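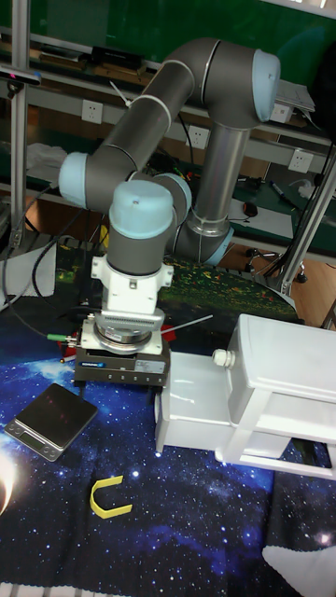
Povano Cable Keeper for wrist-mounted grippers
From Nultus, made in our shop in Riihimäki

If you have ever stood beside a robot arm and watched it let go of something it was supposed to be holding, you already know why we make the Povano, and you can probably skip straight down to the sizes. For everybody else, we'd like to tell you a little about how this part came to be, as it started with a fault that had us chasing our own tails for most of a February.

The cell was one of our own, a small arm with an electric two-finger gripper doing tabletop work: drawers, rods, little plastic parts, weighing things on a kitchen scale. It ran nicely for 9 months. Then the gripper began dropping off the network in the middle of a move, never for long, and it always came back before anyone could get a meter on it. We swapped the power supply. We swapped the software back to an older version (twice, I'm a little embarrassed to say). We blamed the force sensor, which was innocent.

Marloes Groen found it in the end by the simple trick of putting her hand on the cable while the wrist turned slowly through its range at reduced speed. At one end of the turn the slack ran out, and the whole pull landed on the connector. The pins inside had been working loose a hair at a time. Please do this check with the arm in its slow manual mode and somebody on the enable switch, as she did, and keep your fingers well away from the joints.

What bothered us most was what happened when the signal came back. The gripper woke up and ran its homing move, which meant the fingers opened, and whatever was in them went down on the table. With a light rod that's a nuisance. With something heavier or sharper, and a person reaching in to see what's wrong, it's a good deal worse than a nuisance.
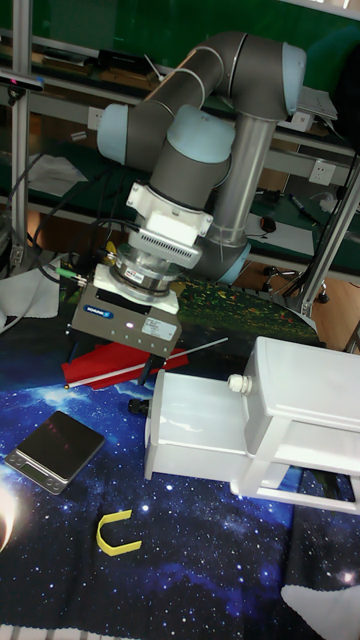 So the Povano does two jobs. The first is plain old strain relief: a padded clamp goes around the last link before the wrist, and a second, smaller one sits beside the gripper, with a sprung guide between them that feeds out cable as the joint turns and takes it back in again. The pull ends up on the clamps and the connector just gets to sit there. The whole kit weighs 115 grams, so do remember to add that to your payload settings. We forgot on our first one, and the arm drifted in hand-guiding until we worked out why!

The second job belongs to the Mernero, a little inline box that comes with the full kit. It watches the signal line, and if the connection drops even briefly it latches a stop request and holds it until a person comes over and presses reset. It won't keep a gripper closed through a power cut (that depends on the gripper, so have a look in its manual), and it is not a safety-rated device. It goes alongside your protective stop and your risk assessment and does not replace either one.

What's in the full kit

Two padded clamps with screws
Sprung guide, 80 cm
Mernero inline box with reset button
Hex key and a printed fitting sheet
Spare pads

Fitting it

Power the arm down and lock it off first, even for a quick look. Set the wrist in the middle of its range, put on the upper clamp, then the lower one, and leave the guide relaxed between them. Most folks are done in 10 minutes. Then turn each wrist joint slowly to both ends and watch the cable the whole way. 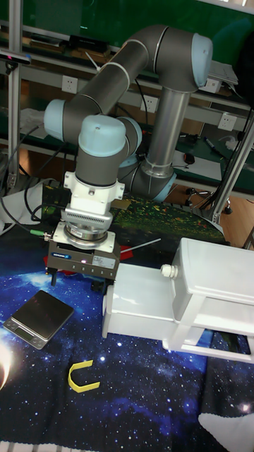
If the cable goes tight at any point in that turn, move the upper clamp farther up the link and try again. Don't be tempted to fix it by limiting the joint in software alone, because the next person to load a program may not know the limit is there. And if your gripper has already been dropping out, have the connector looked at before you fit anything. A Povano will take the load off worn pins, but it can't mend them.

The clamps are also sold on their own, without the Mernero, for people whose controllers already latch on a lost signal. If you aren't sure whether yours does, write to us with the controller model and a sketch of your cable run, and we'll happily go through it with you.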